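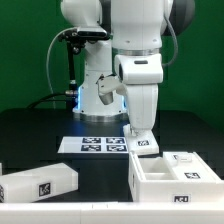 KESTANCE PUBLIC LIBRARY ANNOUNCES FREE AUGUST FAMILY SERIES AT THREE BRANCHES

Live music, puppetry and storytelling for children and caregivers; no library card required

KESTANCE - The Kestance Public Library will present a free series of family performances throughout August at its Jornine, Dosetti and Ban Street branches. The series marks the final month of the library's summer reading program and is open to all children, whether or not they have signed up to read.

Performances begin at 10:30 a.m. at the Jornine and Ban Street branches and at 4 p.m. at the Dosetti branch. Each lasts 45 minutes and is followed by a short period in which children may meet the performers. The Jornine branch will host puppet theater, the Dosetti branch will host folk songs and rhythm games, and the Ban Street branch will host storytelling in English, Spanish and Korean.

"Families have told us that the last weeks before school are the hardest to fill, especially in neighborhoods where the pools close early," said Si-eun Nam, Manager of Youth Services for the Kestance Public Library. "We moved several programs from June to August this year for that reason, and we added the afternoon time at Dosetti for parents who work mornings."

Attendance at children's events in the library's summer program reached 2,300 last year, the highest total since the Dosetti branch reopened after its renovation. More than 900 children have registered for summer reading so far this season. Registration remains open through the end of August at any branch service desk.

Seating at the Jornine branch is limited to 136 in the community room. The Ban Street story room holds 66, and free tickets for that location will be handed out at the children's desk 30 minutes before each performance. Tickets cannot be reserved by phone. The Dosetti performances will take place on the side lawn, and guests are encouraged to bring blankets or low chairs. In the event of rain or poor air quality, Dosetti programs will move indoors to the reading room, where space is first come, first served.

The series is recommended for ages 3 to 10. Younger siblings are welcome. Children under eight must be accompanied by an adult at all times. Stroller parking will be available near the main entrance of each branch.

Children who have finished their summer reading logs may pick up a free paperback book at any performance - logs should be shown to staff at the check-in table. Unfinished logs may still be turned in until closing time on the last day of August.

All three branches are accessible by wheelchair. Requests for sign language interpretation or other accommodations should be made at least five business days in advance at the service desk of the branch hosting the performance. A printed schedule with performer names is available at all branches and in the events section of the library's website.

About the Kestance Public Library

The Kestance Public Library serves residents of the city through its neighborhood branches, homebound delivery service and school partnerships. Library cards are free to anyone who lives, works or attends school in Kestance.

Media Contact:
Si-eun Nam
Manager of Youth Services
Kestance Public Library, Jornine Branch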